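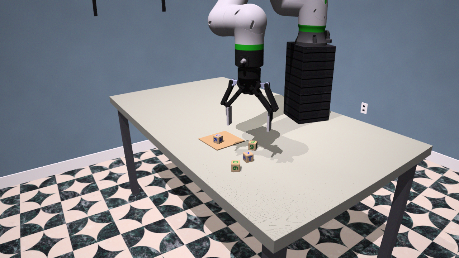 Computer rendering of a white arm, gripper open above a light gray table.

So I finally made it to the open day at the Bresora button works in Honville, and if you have any feeling at all for old factories (I have far too much) you should put it on your list for next July. I got there a little after 10 in the morning and the line already went past the gate. Parking is in the field behind the church. Wear real shoes, the field is lumpy!

Tickets were 9 dollars and you go around in small groups. Ours was led by Muthu Bangera, who has a wonderfully loud voice and needed every bit of it in the stamping hall. They still make shell buttons there, the kind your grandmother cut off worn-out shirts and kept in a cookie tin. The blanks get drilled, sorted by thickness, and then tumbled for hours with pumice and water. The noise is like hail on a car roof, and it goes on and on. I loved it.

Upstairs is the pattern room, and I could have moved in. Drawer after drawer, all the way up to the ceiling, with a sample button sewn to the front of each one. Muthu told us the catalog has 1,217 patterns in it, and only 675 of them are still made. I asked what happened to the rest and got a long story about a flood and a company called Lodhi that used to supply the drills.

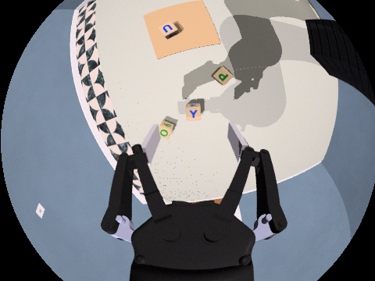 The dye shed was the one letdown. It was shut for repairs, so we looked in through the window at a row of vats and had to take Muthu's word for the colors. A shame, as I'd really hoped to see the green they mix for the Skaltbridge coats.

Lunch was a cheese roll from the van in the yard, pretty good, and then straight to the shop, where they sell seconds by the scoop. I bought 3 scoops. Yes, I know. There's a big smoky gray one in there with a chip in the rim that's going on my winter coat whether it matches or not. Cash only in the shop, by the way, and the nearest machine is all the way back by the train station.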